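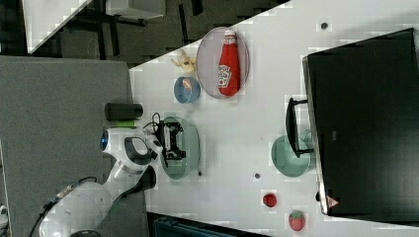 The lilac oval platter and the little blue bowl, with two teal-green round plates.

Corstead Mixed Table Set

I put this set together after years of selling plates the boring way, in stacks of the same thing. My own cupboard at home has never matched and I like it that way (my mother doesn't, but she still eats here!). So the Corstead comes as a mix: the big oval platter in pinkish lilac with a thin darker rim, round plates in teal green, and a small light-blue bowl with a darker blue rim that everybody seems to pick up first.

The platter is the one I'd keep if I could only keep one. It's long enough for a ketchup bottle to lie down on it, so you can imagine what it does for corn on the cob or a row of sandwiches. At my house it mostly carries toast. The rim is thin, so wipe up runny sauces before you carry it anywhere, or do what I do and hold it level and walk slowly.

The teal plates are your everyday plates. Eggs, rice, a slice of cake, whatever. And the bowl is small, I want to be clear about that, because last August I had a few emails from people hoping for a cereal bowl. It's for dips, berries, olives, or the snack you're handing a kid so they'll let you finish cooking.

Ketchup, toy strawberry and the other bits of play food are not included. If you're after play food, the Mimix shelf in the shop has it, and it goes really nicely with these colors.

Good to know

The full set is 32 dollars, and a spare bowl is 3 dollars when you add it to the same order. Orders go out within 20 hours of payment, and if yours comes in before noon I'll usually get it out that afternoon.

Wash everything with a soft sponge and ordinary dish soap. Please skip the scouring pad, especially on the lilac, and don't put any of it in the oven.

I only bring in 400 sets at a time, and the platter is always what runs out first. If the button says sold out, leave your email and I'll write when the next lot gets here.

Questions about colors or spares? Write to me through the Boonchu shop page and I'll answer in the evening, after dinner.

Thongchai Jaidee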